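## Erkältungszeit im Büro: einige Hinweise

Mit der Umstellung der Lüftung am Standort Indarton haben sich die Rückfragen zur Hygiene am Arbeitsplatz gehäuft. Ich halte daher die geltende Praxis kurz fest.

Taschentücher werden zentral über Clomar bezogen, zuletzt 298 Packungen. Sie liegen in den Besprechungsräumen aus und sind nach Gebrauch in den Restmüll zu geben.

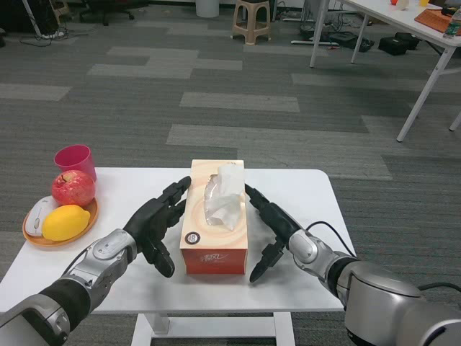

Nachbestellungen sind bis zum 30. Juli beim Empfang einzureichen. Wer Symptome verspürt, arbeitet bitte von zu Hause; eine Rücksprache mit der Teamleitung genügt.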